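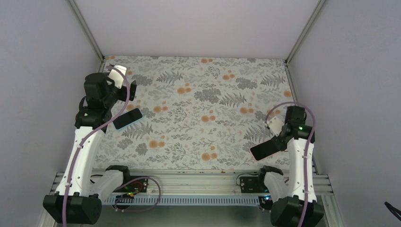
Two-arm tabletop units for residential housekeeping - are they ready for regular use?

Posted by Clastley_Residences in Workplace Automation

Our organization operates a residence for older adults under the name Clastley. The housekeeping office has been asked to advise whether a tabletop unit with two small robot arms could take over part of the linen and table work. The tasks under review are the folding of napkins and hand towels, the sorting of flatware after meals, and the setting of place mats on trays.

The laundry room folds up to 862 pieces of small linen in a day, most of it between 6 a.m. and noon. Staff time in that period is short, and two positions have been open since October. Management does not intend to reduce the present staff. The purpose would be to release people for work in the residents' rooms.

We would appreciate replies from facilities that have run such equipment on actual work. Demonstrations by sellers have been seen and need not be described again. In particular, we wish to know:

Whether the machine can work without a person standing by.
Whether patterned cloth causes trouble. Much of our table linen is printed with leaves and flowers.
What training the staff required.

Plilport Facilities Office

Our office ran a trial of two-arm units at the Plilport site over a period of 6 weeks. The following is taken from our internal report, with the cost section left out.

Folding was the weakest area. A hand towel laid flat and square in front of the arms was folded in half correctly in most attempts. A towel taken from a basket in a heap was another matter. The arms had to find a corner, lift it, find a second corner and spread the cloth, and any of these steps could fail. In the final week the unit was given 231 towels from the basket. Fewer than half were finished without a person stepping in, and an experienced member of the laundry staff folded the same quantity by hand before lunch.

Sorting flatware went better. Forks and spoons were separated with few errors when they were spread out on a plain surface. Pieces that lay on top of one another were often picked up in pairs, and thin knives were missed if they lay flat against the table. We placed a soft mat under the work, which gave the fingers something to press into and reduced the missed picks.

On the matter of pattern, our experience was mixed. A busy print on the work surface made small light-colored items harder for the system to find. The same print caused no difficulty once the system had been set up and practiced on that surface. It is therefore advisable to choose one mat and keep it. Changing the mat in the middle of the trial cost us several days.

Lighting should also be kept constant. Our unit stood near a window at first and gave different results in the morning and the afternoon. It was later placed inside a plain-walled enclosure, and this difference was no longer noted.

A person was present at all times under our safety rules. I would not recommend any other arrangement at this stage. The unit stopped and waited when it lost hold of an item, and somebody had to clear the table and start it again.

Staff training took two mornings. The greater part was spent on starting, stopping and resetting the arms, and on keeping sleeves and loose cords away from them.

Fekete Laundry Services

We looked at this last year and did not go ahead. For flat work in quantity, such as sheets and tablecloths, an ordinary feeder and folding machine is faster and has been available for decades. I do not see the case for arms unless the items are mixed.

Sesier Community Kitchen

Our kitchen has one unit for tray setting only. It places a mat, a napkin and a spoon, always in the same positions, and does this acceptably if the stacks are straight. It is slow. The staff load the stacks before breakfast and check each tray before it leaves the counter.

I cannot speak to towels. With regard to the question on working alone, the answer in our case is no, although the person nearby is usually able to do other work at the same counter. Please confirm with your insurer before the unit is delivered - ours required a written procedure and a marked stop button, and the approval took longer than the installation.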